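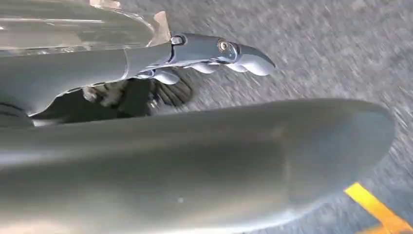

April, notebook, payment channel tests

Started 8:40. Picking up from the fee problem Gediminas left open. Short version for anyone who skips the rest: the channel between the Ballow node and the Kiranport node settles fine when both sides close together, and badly when one side goes quiet.

Setup is the same as last time. Two nodes on the private test chain, one channel, 1000 test coins funded from the Ballow side. Fletar wallet on both ends, same build, no changes to the config except the log level. Rezaul turned that up so we get the fee estimate written out at each step. Logs are large now, remember to clear them.

Run A. Sent small payments back and forth for an hour, then asked for a cooperative close. Closing transaction went into the next block. Balances matched the ledger on both sides. Nothing to chase.

Run B. Same traffic, then stopped the Kiranport node without closing. Ballow waited out the timeout and broadcast its last commitment transaction. It sat in the pool for 9 blocks. The fee on it was the one agreed when the channel was last updated, and by then I had the load script filling blocks, so everything newer was paying more and going in first. It did confirm after I stopped the script. I don't want to count that as a pass.

Run C. Repeated B but with a fee bump from the Ballow side (child transaction spending the anchor output). Confirmed in 2 blocks with the load script still running. Good, except that the wallet needed a spare confirmed coin to pay for the bump and I had to add one by hand. With all the money in the channel there is nothing to bump with. Refugio raised this months ago and we put it off.

Options we talked through at lunch:

Keep a reserve outside the channel that the wallet refuses to spend. Simple. Güven doesn't like it for small users, as the reserve could be a big part of what they hold.

Let a third party pay for the bump and get paid back later. Cengiz has a sketch of this from the Altıntaş work. More moving parts, and someone has to be online.

Update the agreed fee more often while the channel is open. Helps if the node is up when fees rise, does nothing for the case in run B, where the other side is already gone.

I'm going with the reserve for now, to have something to measure. Set it to 95 coins on both sides. That number came out of the worst fee we saw today with some room on top, so treat it as a placeholder.

2:15. Reserve patch built. First attempt failed, wallet counted the reserve as spendable in the balance screen and then rejected the payment with a blank error. Fixed the count. The error text is still blank, left a note in the tracker.

3:50. Run D, same as C with the reserve on and no coin added by hand. Bump went out by itself and confirmed under load. Repeated once with the sides swapped, same result.

Still to do: both nodes going down and coming back with different chain tips. Rezaul wants to write that one. Also need the load script to ramp up slowly, it goes from nothing to full blocks in one step and real fees don't move like that. Gediminas has the old traffic curves, ask him where they are saved.

Left both nodes running with the channel open. Please don't restart the Kiranport one, I want the overnight log.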